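Apr 3, 2026
Notebook: tableware, bench 2 (Hesby room)
Entry by O. Ojala

Continuing the plate sorting for Drusarton. Goal is to settle which pieces stay out on the wood bench and which go back to the shelf under the Harkik order, no. 1843. Lids are still mixed in with plates. The glossy white plate is hard to judge for scratches under the overhead lights; the reflections are scattered across the surface. Check again by the window.
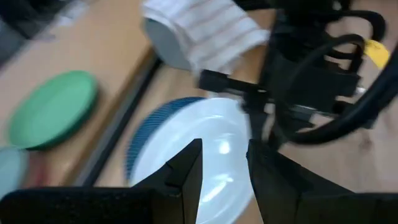 White plate, dark blue ribbed rim at its upper left. Green lid and pale teal lid to the left.

Lids to be logged on a separate sheet. Green and teal are both round but have not been measured. Do not pair by color.

Rack: wire type, curved dividers. Fit test wanted for the oval plate, which may be too long for the slot spacing. Zulu rack is on order for May if this one fails. Slot depth on the current rack is nearly 2 cm by ruler, to be repeated with calipers.

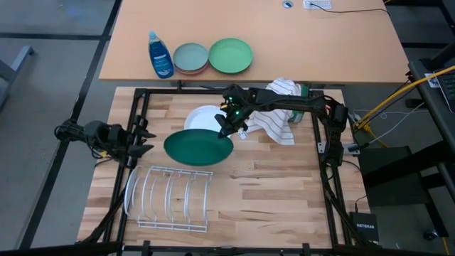

Wood bench with dark green oval plate, striped towel and wire rack; dish soap and stacked plates on the second table.

To do:
- Wash gray-green stack, 5 min soak, plain dish soap only.
- Keep the light green plate apart from the stack until sizes are checked.
- Fold towel and move it off the work area.
- Ask Harkik whether the oval plates were shipped with lids.

Sheet for lids is in the front pocket of this book.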